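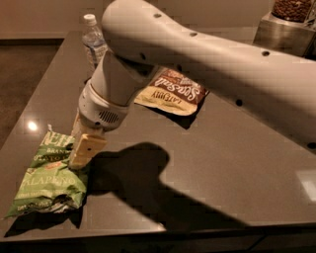

Woketti : le club de robotique de Kevley s'attaque aux sachets de chips et décroche sa place en finale

Communiqué de presse, juin

Les étudiants du club de robotique de l'Institut Kevley participeront cet été à la coupe Urkham de manipulation, catégorie « objets du quotidien ». Leur projet, baptisé Woketti, apprend à un bras robotisé à saisir ce que les robots saisissent mal : des emballages souples, froissés, brillants, jamais posés deux fois de la même manière. C'est la première qualification du club dans cette catégorie, et toute l'équipe est aux anges !

Le règlement de la coupe tient en peu de mots. Sur un plan de travail se trouvent plusieurs produits d'épicerie. Le jury en désigne un, le robot doit le prendre et le déposer dans la zone demandée sans l'abîmer et sans déplacer les autres. L'équipe ne connaît ni l'emplacement ni l'orientation des objets avant le départ du chronomètre, et personne n'a le droit de toucher au clavier ensuite.

« On a commencé avec des boîtes et des cubes, comme tout le monde, raconte Nizar Hakim, étudiant en deuxième année et capitaine de l'équipe. Ça marchait très bien, on était contents de nous. Et puis quelqu'un a posé son goûter sur la table et le bras a écrasé le paquet à la première tentative. Il y avait des miettes jusque dans les câbles. On a décidé le soir même que ce serait notre sujet. »

Un sachet de chips est un adversaire coriace. Il n'a pas de forme fixe, l'aluminium se plie et renvoie la lumière, l'air se déplace à l'intérieur dès qu'on appuie dessus. Pour le logiciel, un paquet vert à la sauce jalapeño et un paquet marron et crème au sel de mer n'ont presque rien en commun, alors que la prise à effectuer est souvent la même. Ajoutez une bouteille d'eau en plastique transparent, que les caméras distinguent mal du mur derrière elle, et l'exercice devient vraiment passionnant.

L'équipe a choisi de travailler en vue plongeante, avec une approche presque verticale. La pince, à doigts rectangulaires, descend d'abord à côté du sachet, marque un arrêt juste au-dessus du bord, puis le programme décide s'il poursuit ou s'il recommence plus loin. 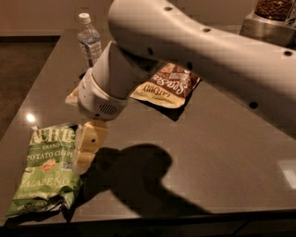
Cet arrêt est l'idée de Rania Khasawneh, responsable de la vision dans l'équipe. Il dure moins d'une seconde et permet de recalculer la position du bord avec une image prise de tout près. « Au début les autres trouvaient qu'on perdait du temps, explique-t-elle. J'ai demandé qu'on me laisse une soirée d'essais avec et une soirée sans. Le lendemain on n'en a plus discuté, l'arrêt est resté dans le code et il y est toujours. »

L'autre gros chantier a été l'ombre. Sous l'éclairage chaud de la salle, le bras projette sur le plan de travail sombre une grande silhouette qui bouge avec lui, et les premières versions du programme prenaient volontiers cette tache noire pour un objet à contourner. Le robot tentait donc d'éviter sa propre ombre, avec beaucoup d'application. Fares Hijazi, qui s'occupe de la planification des trajectoires, a passé une bonne partie du printemps sur la question. Sa solution compare l'ombre attendue, calculée à partir de la position du bras, avec celle que voit la caméra, et ne garde que la différence. Les reflets des plafonniers sur la surface lisse sont traités à part, par un filtre que le club compte améliorer encore d'ici la finale.

Entre janvier et juin, les étudiants ont enregistré 1097 tentatives de prise. Chacune est annotée à la main : objet visé, état de l'emballage, résultat, et une ligne de commentaire libre (certaines valent la lecture). L'objectif fixé en début d'année était de 1000, il a été dépassé pendant la semaine des examens, ce qui en dit long sur les priorités de certains membres. De ces tentatives, 151 ont été mises de côté comme « cas difficiles » et servent désormais de banc d'épreuve à chaque nouvelle version du logiciel. On y trouve des sachets pliés en deux, des sachets posés contre la bouteille, des sachets face imprimée vers le bas.

« Ce que j'admire chez eux, c'est le cahier d'essais, confie Conall Moriarty, enseignant à l'Institut Kevley et encadrant du club. Les échecs y sont décrits avec autant de soin que les réussites. Quand une prise rate, ils écrivent comment elle rate. J'ai vu des équipes bien plus expérimentées ne pas s'en donner la peine. »

Le club a également bénéficié de l'appui de l'atelier Šťastný, qui a ouvert ses machines aux étudiants pour fabriquer des pièces d'essai et leur a consacré plusieurs fins d'après-midi. Tamer Abu Hammour, chargé de la mécanique, y a dessiné quatre variantes de doigts avant que l'équipe ne revienne à une forme simple et droite. Les variantes abandonnées seront présentées elles aussi lors de la journée portes ouvertes, avec les raisons de leur abandon.

À Urkham, 130 étudiants sont attendus pour la finale. Les manches de qualification commencent à 9 h, les équipes ayant accès à leur poste dès 7 h 30 pour l'étalonnage des caméras. Kevley passera deux fois le matin, puis une troisième fois l'après-midi si les résultats le permettent. Les objets seront fournis par l'organisation et la liste reste secrète jusqu'au bout. L'équipe s'entraîne donc sur tout ce qui lui tombe sous la main, en changeant la disposition à chaque passage.
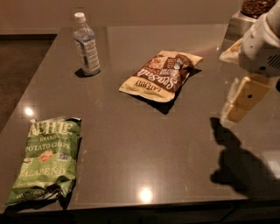
Démonstration publique et recrutement

Avant le départ, le club ouvre sa salle au public pour une démonstration de Woketti, de 16 h à 19 h. Les visiteurs pourront disposer eux-mêmes les sachets sur le plan de travail et tenter de mettre le robot en difficulté. Les emballages apportés de la maison sont les bienvenus, à condition d'être fermés. La date sera affichée à l'accueil de l'Institut. L'entrée est libre et les enfants doivent être accompagnés.

Le club recrute aussi pour la rentrée, toutes filières confondues. Aucune connaissance en programmation n'est demandée : Rania Khasawneh est arrivée par la section photographie, et Tamer Abu Hammour n'avait jamais touché à une pince robotisée avant octobre. Les réunions ont lieu deux fois par semaine, en soirée, et les nouveaux membres commencent par annoter des essais aux côtés d'un ancien.

Le cahier d'essais et le code de détection des ombres seront mis à la disposition des autres clubs étudiants après la finale, sur simple demande.

Contact presse

Nizar Hakim, capitaine de l'équipe Woketti
Club de robotique de l'Institut Kevley
Entretiens et visites de la salle possibles en juin, sur rendez-vous pris à l'accueil de l'Institut.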